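Bag night again

Quick one tonight, it's gone ten and the kitchen table is still covered in sweets. We do party bags for the street every winter and this year it's bigger, with Lekville joining in as well as our end. 41 bags by the first week of December. I said yes before I'd thought about it. Classic.

So I did a test batch. Three sorts of bag, same handful in each, see which ones survive being shoved in a box and carried up the hill. Paper looked lovely and split. The twist-tie ones – fiddly, and my thumbs gave up after five. Which leaves zip bags. Not pretty. But they shut, and you can see what you're getting, and Rosario says the kids only care about that anyway.

Went for the pink zip in the end. Bit of colour without having to faff with ribbon.
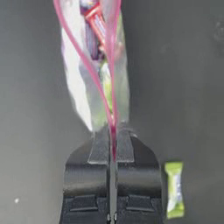 Pink zip, stripy purple sweet up at the top. Crumpled already!

Things I've learnt so far, in no order. Squeeze the air out before you do the last bit of the zip or they won't stack. Don't overfill, a fat bag pops open the minute something leans on it. Wrapped sweets only – I tried loose jelly ones last year and they came out as one big jelly. Chocolate goes in last, the night before, becuase our hall cupboard is right next to the boiler and I'm not going through that again.

Still to sort: labels. Vy has nice handwriting and has offered, but 41 is a lot of labels and I feel bad. Might do a stamp. Also need to ask Natnael which of his lot can't have nuts, and get a second list from the Lekville side, and keep those bags in a seperate box with a big lid on it.

Cost so far is fine. Will add it up properly when I find the reciept, it's in a coat somewhere.

Right, bed. If anybody has a spare stamp pad, red or purple, shout.

Recent posts
The hall cupboard, part two
Soup for when you can't be bothered
What I did with all those jam jars
Rosario's shelf (it's still up)
Winter street party – who's bringing what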